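How to Practice Returning a Big Serve When You Don't Know Anyone With One

Most advice on returning serve comes down to "watch the ball." I've been told this by coaches at three clubs, and I doubt any of them were watching it either. At 51 I still want a return that lands in, so this is the routine I use on the back court at Bremmont.

1. Move the server up. Have your partner serve from the service line instead of the baseline. An ordinary club serve now gets to you sooner, and you don't need the Dravgate ball machine, which costs 30 an hour and throws the same ball every time.

2. Shorten the backswing. Turn your shoulders and stop there. If your racket goes behind your back hip, you're late.

3. Split step as the server makes contact. Lok-yiu Kwok teaches it a hair earlier. I tried that for all of June and saw no difference, but go ahead and test it.

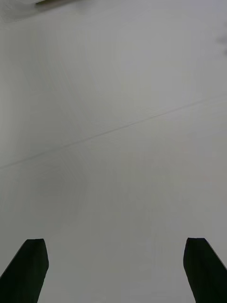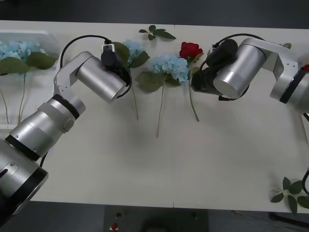 4. Aim deep down the middle. Forget the lines. Su-chen Fung won our Saturday ladder doing this, and she'll tell you it's dull.

5. Hit 300 returns before you judge anything. Some players swear by 1000, but I suspect they stopped counting early. Split them between the deuce and ad sides, and don't skip the side you hate.

As for gear, the Omeck reaction lights are fun and I can't say they did a thing for my return. Lights don't toss a ball or turn a shoulder — you have to learn those cues from a person. Spend the money on fresh balls.

If your returns still float after two weeks, check your grip pressure first. Mine was far too loose.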